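Recording household tasks with the hand-held grippers - Frequently asked questions

Skanmont project, table group. Last changed in June.

We wrote these answers for people who come to record with us, and for the other groups that want to use the recordings. Many questions arrive again and again by e-mail, so it is better to have them in one place. If your question is missing, please write it in the comments.

What do you collect, exactly?

We collect examples of short tasks done at a table by a person who holds a gripper in each hand. One example is one task from start to finish: both grippers begin open, the task is done, the grippers are open again. We call this an episode. Each episode has the pictures from the cameras, the position of the grippers over time, how much they are open, and one sentence of text that says what was done.

How many episodes do you have now?

In the set that we call Lie there are 1382 accepted episodes. Our plan is 300 accepted episodes for each family of tasks, but the families are not equal yet. Throwing away and stacking are full. Opening and closing is behind, and pouring has only 33.

Why do you not simply program the robot to do these tasks?

We tried this before with a small number of objects. It worked for the objects we had measured and it became bad very quickly with others. A cup that is a little softer, or a lid that needs a little more force, and somebody had to go back to the program. With examples we have a different kind of work, but when a new object comes, we know what to do: we record it.

Do I need experience with robots?

No. You need two hands and patience. The first hour is practice and we do not keep it. Most people close the grippers too fast in the beginning, and they lift before the fingers hold well. After the practice you will watch two of your own episodes together with the person who leads the session. Please do not be shy about this, all of us looked strange in our first ones.

Which tasks will I do?

You receive a list at the start of the session. The tasks use ordinary things: cups, bottles, bins, boxes, cloths. The list gives the result and leaves the way to you. For example, it can say "the bottle is in the bin and the lid is closed". It does not say which hand should open the lid. We want different ways of doing it in the set, provided that each of them is a natural way. 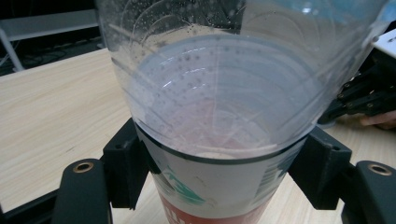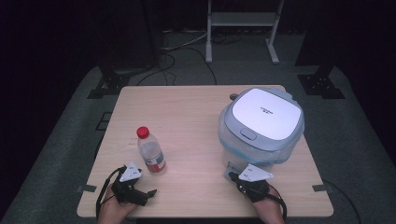
Ulla Kristiansen wrote to us that her group had trained on only the clean episodes of a similar set, and the result was a policy that stopped completely the first time a cup slipped. She asked that we keep the small mistakes and the corrections in, and mark them in the text. We discussed it for some time and we now do it in this way. If a cup slips and you catch it and finish the task, the episode is good. If you drop it and it leaves the table, please press stop and choose "failed". Failed episodes are kept in a separate folder, they are not deleted.

Why are transparent objects on the list so often?

They are difficult, and we had too few of them in the first version. Through a clear wall the camera also sees the table and whatever stands behind, and a reflection can look like an edge. A person has no problem with it. The learning system does, at least ours did. The first policy went for the bottle label very well and missed the clear part of the bottle by a finger's width.

Must the cup or bottle be dry?

It is allowed to be wet on the inside or the outside. Drops change how plastic looks, and people at home also handle wet cups. But please do not put a bottle with liquid in it on the table if the task is not a pouring task. Between episodes you may wipe the table. Wipe it before you press start, not after.

How do I hold a stack of cups?

Take it by the lower cup, below the rim, one finger of the gripper on each side. Paper becomes oval if you press more than necessary, and then the upper cup sits crooked. Close until the cup stops turning between the fingers and then stay there. If you see the paper bend, open a little. This correction is useful for us, so leave it in.

How long is one episode?

Most are short. There is no minimum, but if yours goes over one minute, the task is probably two tasks and we should divide it. Tell the session leader. Please do not hurry to make it shorter. Your normal speed is the correct speed - a little slower than without grippers.

Where should the objects stand before I start?

In a different place each time. We do not use marks on the table. Some people in the first sessions put the bottle always on the same spot, with very good intention, and the system learned the spot instead of the bottle. Move it, turn it so the label looks in another direction, put the bin closer or farther. Only keep everything where both of your hands can reach it without standing up.

May the cables touch the table?

Yes, they may. They should go around the outside of your hand and down over the near edge. What we do not want is a cable between a gripper and the object, or a cable that pulls on your wrist when you reach far. If you feel it pull, stop and arrange it again. An episode with a pulled wrist has a small jump in the position and we must throw it out.

What do I write in the text line?

One sentence, in plain words, about what happened and in which order. "Takes the bottle with the left gripper, opens the lid with the right, drops the bottle in, closes the lid." Name the hand every time. Do not write what you planned to do. If there was a correction, add it after a dash - "bottle slips once, is caught". Spelling mistakes are no problem.

Who checks the episodes?

Two people look at each one, and they do not see each other's answer. Edvin Vik keeps the list of reasons for refusing. At present it has seven reasons, and the most common one is that the recording was started when the gripper was already moving. The second most common is a text line that has left and right exchanged. If the two people disagree, Edvin decides.

Can I repeat a task that I did badly?

You can, but tell it to the system as a new episode. Please do not continue to repeat until it looks perfect. After five or six times people begin to move like a machine, and this is exactly what we have no use for.

Will my face or my voice be in the recordings?

The cameras look at the table and your hands. There is no sound. Rings and watches should be taken off, and long sleeves should be rolled up, as they get between the fingers of the gripper. If you notice that something private was recorded, say the episode number and it is removed the same day.

My hands get tired. Is it normal?

Yes. The grippers are not so heavy, but you hold them in a way that your wrists do not know. We make a break every half hour and we stop at four in the afternoon. In the last part of a long session the number of refused episodes goes clearly up, so to continue would not help anyone.

Can other groups use the set?

Justavgate has a copy already, and others may ask. We send the pictures, the gripper data and the text lines together, with the two check results. For now we do not send the failed folder automatically, you have to request it. Please tell us which version you have when you report an error.

Is it possible to record at our own place?

Not yet. We would like it, because one room and one table give only one kind of light. A second table at Ziveo is being prepared. When both tables give data that agree with each other, we will write a guide for others.

Comments (5)

Osamu Ogura
Very useful, thank you. One question about the text line: if I use both grippers at the same time, do I write left first?

Edvin Vik
Write "both grippers" and then what they do. If one of them lets go earlier, give it its own part of the sentence.

Agnes Sandberg
I would like to see the failed folder offered by default. We learned more from our own failures than from the accepted ones, mostly about when the gripper closes too early. It costs some disk space, but that is all.

Frøydis Backlund
Agree with Agnes. Also, are the bin tasks counted as one episode with lid and bottle together, or as two? In our copy I found both.

Edvin Vik
Together is correct. The divided ones are from the first sessions and will be joined in the next version. Please send me the numbers of those you found, Frøydis, my list may not be complete.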